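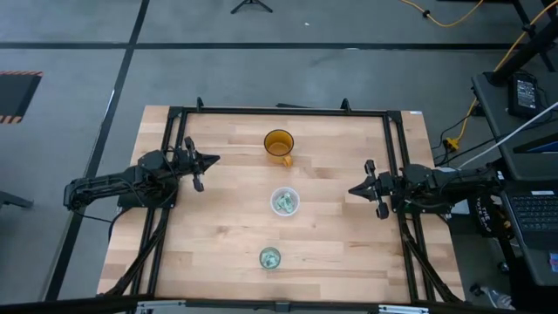
Odalys Renfrew
Robot learning engineer, Stasville

I have a result I've been itching to write up! For most of August I've been training a two-arm policy on see-through containers, the kind of thing that makes a depth sensor give up. Glass walls bend whatever is behind them, and a crumpled packet at the bottom of a jar changes shape depending on where you look from.

Our first policy, which we call Jodier, learned from 307 teleoperated episodes with every camera feeding in all the time. It was fine on mugs and pretty bad on clear jars. It would reach for the side of the glass as if the stuff inside were just sitting there in the open. 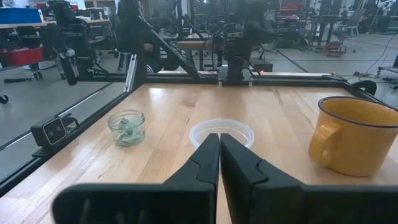
So we tried something simple. During training we blank out one camera at random for 8 steps at a stretch, sometimes a wrist view, sometimes the fixed one. The policy has to keep a guess going about where the rim is, even when its favorite view goes dark. I expected a small bump – maybe fewer silly collisions.

What we got over 100 test trials was 18 missed grasps, down from more than half with the old training. I reran the whole set because I didn't believe it.
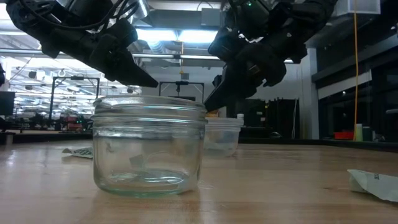

The misses that are left bunch up when two containers overlap from the fixed camera's side. One rim gets read as the other, and the arm comes down in the gap between them. I love this kind of failure, because you can go after it. Next up is a version called Cifuentes, where the blanking happens more often near the moment of contact.
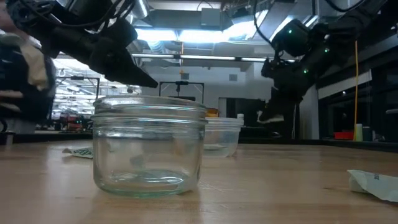
A reader from Nukdale wrote in to ask if blanking a camera is any better than adding noise to all of them, and said noise alone had done very little for their own clear bins. We saw the same with noise. I haven't tried the two together yet, so that goes on the list for the next round of training.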